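25 March 2025

Came in early to beat the dishwashing queue. The arm had the sink to itself, and so did I, in the sense that I sat next to it for the whole morning with a cold coffee and a spreadsheet.

The question this month is whether Zandlow learns better from fewer, fussier demonstrations. In February we trained it on 204 of them, gathered by whoever was free, and got a policy that put plates away the way my brother-in-law does: with confidence and no follow-through. So I threw out every demo where the person hesitated, regripped or said a bad word near the rack. That left 125. I retrained overnight on those and told everyone at lunch that curation was the future, before I had a single number to back it up.

Well, now I have numbers. With 50 trials per policy, same start positions, the pruned version wins on speed and loses on recovery. When the first approach is good it's lovely to watch. When the first approach is off by a finger's width it has no idea what to do next, and I think I know why — I deleted every example of a person fixing a mistake. The hesitations were the useful part. I had been so pleased with that filter, too. I'd given it a name in the code and everything.

The Awan people saw something like this with drawers, and I remember reading their write-up and thinking it wouldn't apply to us. 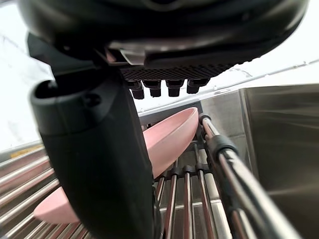 The wrist view is my other suspect. Everything the policy knows about the last stretch comes through that one camera, and a good part of what it gets is its own hand. With a pink plate upright in the rack, the black finger covers the middle of it, leaving one bit of rim to the right and another down at the left. I can tell that's one plate. I'm less sure Zandlow can. Then there are the steel rods, which pick up pink from the plate, so the rack looks slightly like the thing it's meant to hold.

Plan for tomorrow: put the regrips back in, keep the hesitations, leave out only the 2 demos where somebody plainly gave up. Trarora wants a figure for the report and will get one with error bars wide enough to park in. Also need to book the Cliltard machine for the night run before the drawer project grabs it again.

Ate lunch at four. Washed my own mug by hand.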